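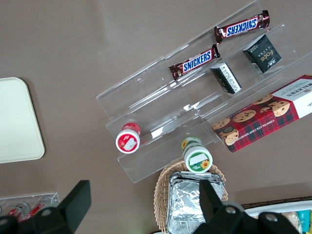 How do you stop a school tuck shop from losing money on chocolate? I've taken over ours from a colleague who retired in June, and I love it to bits, but the sums are a muddle. We open at morning break and again after the last bell, and up to now everything has been priced by whatever looked fair on the day. I've bought a clear stepped stand for the counter, with the Snickers on the top tier at the back, and it does look smarter than the old biscuit tin, but a nice stand doesn't tell me what to charge! Last year we took 3,474 pounds and had hardly anything left over for the library fund. Do I add a set amount to every bar, or work it out as a percentage? And what do other people do about stock that goes past its date over the holidays? Sorry for the long post, I've been turning this over since the Christmas break.
Posted by Resico, 6th January
2 min read

Reece Rudd
Welcome to the club, and well done for taking it on. I ran one for years and the thing that sorted us out was a plain exercise book. Each time you buy a box, write down what you paid, divide it by the number of bars inside, and put that figure in the left-hand column. Your selling price goes on the right. If a bar costs you 62p and you've been selling it at 65p, one squashed bar wipes out the profit on a good many others (we were doing exactly this with the flapjacks, and felt very silly when we saw it written down).
I'd go for a percentage, then round up to the nearest 5p so that you aren't forever hunting for coppers. We added a third to most things and a bit more to anything that melts or crumbles.
As for dates, write the month on the end of each box in thick pen and always sell from the oldest one. In the last 2 weeks of term stop buying altogether and let the shelves run down. The children grumble about the lack of choice but they still buy what's there. Do check what your school's food policy says as well, as ours only let us sell chocolate after lessons had finished and we had to change our hours.

Kondico
Just put everything up to a pound. Easy change.

Findari
I wouldn't do a pound across the board, the little ones come in with 50p and you'd lose them. Keep a few cheap things near the front for them. The other place money goes is the float. Count it before you open and again when you close, and write both down, even on the days when you're dying to get home. Ours was out by 89p one week and we found we'd been giving the wrong change for cartons of juice since half term. Also have a look at whether you're buying from the corner shop when you run short. It's so tempting, and it eats up everything you made on the proper boxes.

Comments

Kumarasinghe: The exercise book is a lovely idea, we've tried spreadsheets and they never get filled in.

Resico: Thank you all so much. Went through the receipts last night and 7 of our lines were being sold for less than we paid, so that's the first job. Is a third enough on crisps?

Reece Rudd: Plenty on crisps, they hardly ever go to waste.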